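Do you need a dash cam that watches the car while you sleep?

I've had the same question from three readers now, so I'll stop putting it off. Parking mode on a dash cam sounds brilliant in the shop. The car gets bumped at night, the camera wakes up, you get the number plate. I've run a Latley on the windscreen for most of the year and I remain unconvinced.

The seller told me it would catch "every knock". In the first week I had 73 clips on the card. Eleven were me getting in or out. The rest were rain, a bin lorry and next door's security light going on and off. I turned the sensitivity down, and then it slept through me shutting the boot hard enough to rattle the number plate.

Then there's the battery. To run parking mode properly you need a hardwire kit, and the kit is supposed to cut out before the battery gets too low to start the engine. Mine has a little switch for the cut-off voltage. It came set to the lowest one, and the leaflet doesn't mention the switch at all. Kamran Sandhu, who has fitted more of these than I have, always moves it up a notch before he does anything else. I wish I'd asked him first.

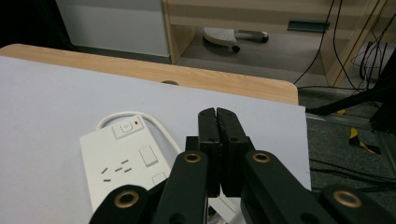
The dearer option is a separate battery pack under the seat. Barreto do one and want 499 for it, fitting not included. For that money I could have a door skin resprayed and still buy lunch.

I'm keeping the camera for driving, where it does a decent job - daytime plates are readable, night ones mostly aren't. Parking mode is off and the fuse is in the glovebox. If anyone has had an insurer pay out on a parking clip, leave a comment. I'd like to see the letter.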